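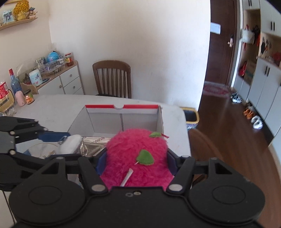
Prosteck Puts Three Sets of Gripper Fingertips Through a Household Pick-Up Trial

Plush toys, snack packets and sunglasses stand in for lab blocks in the Pasirine comparison

Prosteck today shared the first results of Pasirine, a side-by-side trial of fingertips for hand-held grippers. The trial took place in an ordinary furnished room, at a white-topped table, with the kinds of small things people leave lying around at home. Over the course of the trial, operators made 1000 pick-ups using 3 fingertip designs, and the team came away with a clear favorite for soft objects, a different favorite for thin ones, and a long list of things to try next.

"We've been looking forward to this one for months," said Madhu Joshi, who leads the trial for Prosteck. "Foam cubes tell you if a gripper closes. They don't tell you much about a fuzzy toy with leaves on it, or a packet that bends the second you touch it. We wanted to see all of that, and we wanted to see it with the same people using the same tools."

The tool in each operator's hand has two fingers driven by a flat-arm linkage, ending in a pair of pads that meet in the middle. The operator works it directly, so every small correction of the wrist goes straight into the grasp. Fingertips are attached at the end of the linkage, and changing a set takes a few minutes with a small screwdriver.

What was compared

The three designs share the same outer size, so the gripper opens and closes over the same distance whichever set is fitted. The first has a smooth, fairly firm face. The second, supplied by Grewal, is softer and gives a little at the center. The third comes from Mokaron and has a shallow texture that runs across the pad.

Each operator worked through the same set of 14 objects with each design. The set includes a hot-pink plush berry with green felt leaves, several foil and plastic snack packets, a pair of white-framed sunglasses and a number of small bottles and jars. An object counted as picked up if it left the table in one try, stayed between the pads while the operator moved it over a box, and was let go without needing a shake.

Kamlesh Kandpal, who wrote the test procedure, said the last part of that rule caused plenty of discussion. "A very grippy pad looks wonderful right up to the moment you want to put something down," Kandpal said. "We had packets that hung on to one finger and had to be tapped off. I was quite strict and scored those as misses, and I still get teased for it."

Soft toys: an easy win, with a catch

All three designs did well on the plush objects, and the soft Grewal pads did best. Operators liked being able to close lightly and still feel sure of the hold. The catch was placement. Grasping the berry by its body worked well across the board, but closing on a felt leaf often turned the toy in the fingers, and operators then had to set it down and start over.

The firm pads needed more squeeze on plush, which showed up in the operators' notes as tired hands by the end of a session. Anju Tyagi, one of the operators, completed 600 of the pick-ups herself and kept a running notebook. "By the afternoon I could tell which tips were on with my eyes shut," Tyagi said. "The soft ones let you relax your hand a bit. With the firm ones I was squeezing everything, even things that didn't need it."

Snack packets: the hardest and the most fun

Small sealed packets turned out to be the objects everyone wanted to talk about. They slide on a smooth tabletop, they bulge in the middle and go flat at the crimped ends, and the contents shift as the packet is lifted. Operators tried two approaches: pinching across the filled middle, and catching one of the crimped ends.

The textured Mokaron pads came out ahead here. With the pinch across the middle, packets tended to stay at the angle they were picked up at, so the operator could turn the wrist and lower them into an open box without a second try. The soft pads held on well but were slower to let go. The firm pads gave the cleanest release of the three and also the most drops.
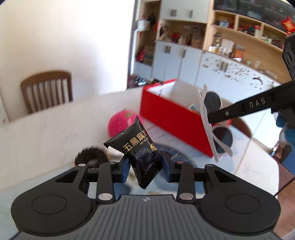

Two grippers at one table

Part of the trial was run with a pair of grippers working over the same table, one holding a packet and the other a pair of folded sunglasses. The team added this after early sessions showed that operators behave differently when a second tool is close by. They slow down, they raise their wrists, and they start choosing grasps that leave room for the other gripper.

Sunglasses were a good match for these sessions. With the temples folded there are only a few places to take hold, and each one leaves the lenses sticking out in a different direction. Aarti Lodhi, who reviewed the two-gripper recordings, said the firm pads had their best showing of the trial here. "The thin plastic sits flat against them and doesn't roll," Lodhi said. "I'd expected the soft tips to win that one easily, and I was really pleased to be wrong. It gives us something to dig into!"

What the trial does not cover

Prosteck wants readers to take the results for what they are. The objects were all light, and nothing in the set was wet or oily. Pads were cleaned between sessions, so the trial says little about how each material holds up after weeks of dust and crumbs. The operators were all used to hand-held grippers, and a newcomer might well rank the three designs in another order.

What happens next

A second round is planned for April. It will keep the same object set and add a mixed fingertip, firm on one finger and textured on the other, which Tyagi suggested after her packet sessions. The team also plans to look at how far the fingers should open before each grasp, a question that came up again and again in the notes.

Sushil Thakur, who looks after the Pasirine data at Prosteck, is preparing the object list, the scoring rules and the session notes for release alongside the second round. Groups that would like to run the same comparison with their own fingertips are welcome to get in touch before then, and the team would be especially glad to hear from anyone with a packet that refuses to be picked up.

About Prosteck

Prosteck designs and tests hand-held grippers and fingertips for people who study everyday handling tasks. Pasirine is its ongoing comparison project.

Press contact: Sushil Thakur, Pasirine project, Prosteck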